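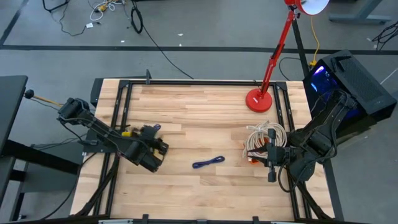
Dicas para trabalhar chocolate em casa

Temperar chocolate de cobertura

Para moldar bombons em casa usa-se chocolate de cobertura, com manteiga de cacau. A tablete de culinária mais barata, feita com outras gorduras, endurece sem têmpera mas fica baça e com gosto a cera. Leia a lista de ingredientes: se aparecer gordura vegetal antes do cacau, deixe na prateleira.

Pique 1000 g de chocolate em pedaços do tamanho de uma avelã. Derreta dois terços em banho-maria, com a água a fumegar mas sem ferver, e sem que a taça toque na água. Leve o chocolate negro até aos 45 graus e retire do lume. Junte o terço que sobrou e mexa devagar até descer aos 28 graus. Volte a pôr a taça sobre a água quente uns segundos de cada vez, até aos 31. O chocolate de leite trabalha-se a 29 ou 30 graus.

Para saber se está pronto, mergulhe a ponta de uma faca e pouse-a na bancada. Ao fim de poucos minutos deve estar firme e com brilho. Se ficar com riscas cinzentas, repita a têmpera desde o início. O chocolate não se estraga por ser derretido duas ou três vezes.

Água

Uma gota de água basta para o chocolate engrossar e ficar em grumos. Seque bem a taça, a espátula e as formas, e limpe o fundo da taça com um pano sempre que a tirar do banho-maria. Não tape o chocolate quente, que a tampa condensa.

Chocolate que já prendeu não serve para moldar. Aproveita-se para ganache: acrescente natas quentes, metade do peso do chocolate, e bata até alisar.

Formas

As de policarbonato dão mais brilho do que as de silicone. Lavam-se com água morna e pouco detergente, sem esfregão, e secam ao ar. Antes de usar, passe um algodão seco em cada cavidade. As minhas são da Hultuvach, compradas na loja da Miranda, e o único defeito que lhes aponto é o rebordo, que prende chocolate e custa a limpar.

Encha as cavidades, bata a forma na bancada para soltar as bolhas e vire-a sobre papel vegetal para escorrer o excesso. Raspe a superfície com a espátula ainda com o chocolate mole. Leve ao frigorífico 20 minutos. Quando a casca se descola, o fundo da forma perde o aspeto húmido e os bombons caem com uma pancada leve.

Recheio de avelã

Torre as avelãs no forno a 160 graus até a pele estalar, embrulhe-as num pano e esfregue. Algumas peles ficam agarradas e não faz mal. Triture ainda mornas, parando para raspar as paredes do copo, até a pasta correr da colher. Só então junte o açúcar em pó e o chocolate derretido. Se juntar o açúcar antes, a pasta demora mais a soltar o óleo.

O recheio tem de estar abaixo dos 28 graus quando entra na casca, senão derrete-a. Deixe 2 milímetros livres em cima para fechar.

Guardar

Entre 15 e 18 graus, numa caixa fechada, longe do café e das especiarias. O frigorífico serve em julho, se a cozinha aquecer muito -- nesse caso embrulhe a caixa num saco e deixe-a voltar à temperatura ambiente antes de abrir. A película branca que aparece em chocolate guardado ao calor é manteiga de cacau que veio à superfície. Pode comer-se.

Os bombons de pasta de avelã aguentam quase 20 dias. Os de ganache com natas, uma semana, no frio.

Nódoas

Deixe endurecer e raspe com as costas de uma faca. Passe água fria pelo avesso do tecido, depois detergente da loiça, e espere um quarto de hora antes de pôr na máquina. Não use água quente enquanto se vir castanho. Em toalhas brancas de algodão pode repetir com um tira-nódoas à base de oxigénio.

Papel dourado

As folhas já cortadas vendem-se em maços de 86 na Balstead e são finas de mais para bombons com avelã inteira por cima -- rasgam nas pontas. As da Minholm são um pouco mais grossas. Embrulhe só no dia seguinte, com o chocolate bem firme, e com luvas de algodão para não deixar dedadas.

Página revista em 15 de abril de 2008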